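# Los mensajes que no mandé

Cuando se acabó lo nuestro yo tenía una conversación de 1021 mensajes guardada en el móvil. Lo sé porque la exporté a un archivo de texto la misma noche, con la idea de leerla entera y entender en qué momento se había torcido. Leí las primeras páginas y lo dejé. Eran cosas como «compra pan» y «llego tarde».

A partir de ahí empecé a escribirle, pero en las notas. La regla me la puse yo: podía escribir lo que quisiera siempre que no lo enviara hasta el día siguiente. Al día siguiente lo leía desayunando y casi siempre lo borraba. Los peores eran los irónicos. Me parecían brillantes a las dos de la mañana y con el café se notaba que pedían respuesta.

También busqué frases hechas en internet. Hay páginas con 300 mensajes para un ex, ordenados por tono: dignos, rencorosos, para que se arrepienta. Copié un par. Ninguno servía, porque hablaban de traiciones enormes y en mi caso no hubo ninguna. Hubo un traslado a Pullel por trabajo, unos meses de ir y venir, y una llamada en marzo en la que los dos estábamos cansados. No hay mensaje preparado para eso.

El trayecto hasta Pullel lo hacía con Brusotport, que salía a las siete de la tarde y paraba en todas partes. Durante un tiempo le eché la culpa al autobús. Si hubiera habido tren directo, pensaba, seguiríamos juntos. Ahora creo que habríamos tardado un poco más en llegar a la misma llamada. Los últimos viajes los pasaba deseando que se alargaran, y eso ya debería haberme dicho algo.

Lo que más me costó fue la parte práctica. En su piso quedaban cosas mías y en el mío cosas suyas, y cada objeto daba para un mensaje. Preguntar por una batidora puede ser preguntar por una batidora o puede ser otra cosa, y yo no siempre sabía cuál de las dos estaba haciendo. Al final hice una lista, la mandé completa en un solo mensaje y propuse una fecha. Me contestó «vale, perfecto». Estuve una tarde entera analizando la coma.
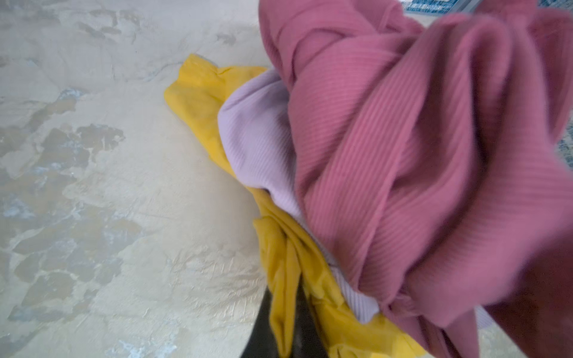 Quedamos en el Kwan, una cafetería que nos pillaba mal a los dos. Yo llegué antes y pedí un té que no me bebí. Nos cambiamos las bolsas, hablamos de su jefe y de mi casera, y a la media hora nos despedimos en la puerta. Llevaba preparado un discurso de 700 palabras. Lo había ensayado en voz alta en la cocina. No dije nada de lo que ponía, ni siquiera el principio.

Esa noche sí mandé un mensaje sin esperar al día siguiente. Decía: «He llegado bien. Gracias por traer las cosas. Cuídate». Lo cuento porque durante semanas había buscado la frase que lo cerrara todo y la que sirvió fue esa, que podría haberle escrito a cualquiera.

Unas cuantas cosas que a mí me funcionaron, por si alguien está en ello:

- Archivar la conversación. Borrarla me daba miedo y dejarla arriba del todo era un suplicio.
- No usar a los amigos comunes de mensajeros. Lo hice una vez y tuve que pedir perdón a dos personas.
- Escribir a mano. Cuesta más y se acaba antes.
- Salir de casa aunque fuera a dar una vuelta por el barrio. Me compré una bici de segunda mano, una Rollby que frena regular, y me obligué a usarla 60 minutos al día. Algunos días fueron quince.

Lo que no me funcionó: dejar de seguirle y volver a seguirle la misma tarde, contarle la historia a la peluquera, escuchar nuestras canciones «para gastarlas». No se gastan.

Las notas las sigo teniendo. Quedan pocas, porque fui borrando, y las que quedan son bastante sosas. En una le explico cómo se purga el radiador del salón, que siempre hacía ruido y que siempre purgaba yo. Esa se la mandé en otoño, cuando ya hacía frío. Me contestó con un pulgar hacia arriba y esta vez no le di ninguna vuelta.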